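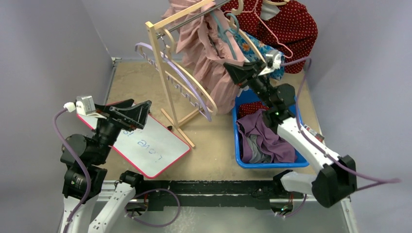 I've been on hold with a chatbot for most of my lunch break, so forgive me if this comes out a little hot.

My company switched its IT help desk to a product called Cernura back in January. The pitch was that it would close tickets faster, and it does! It closed mine in 57 seconds. My laptop still can't find the printer, but the ticket is very much closed, and somewhere a dashboard is glowing green.

I don't hate this stuff. Password resets at 11 p.m.? Great, let the software do it. What bugs me is that we keep buying these tools on the strength of one number. Renji Yagi, who ran our old desk with a team of five, used to reopen tickets himself when he had a bad feeling about them. Try finding a field for that in a sales deck.

And the money keeps pouring in – every other week another startup promises to take support off our hands. Fine. Then let me grade it. Call me 30 days later and ask if the thing got fixed. Put a button on the first screen that gets me a person, and don't hide it behind four menus and a survey.

I'd pay more for that, and I think plenty of companies would too. Meanwhile I'm emailing my files to Polyxeni Psarras down the hall, and she prints them for me.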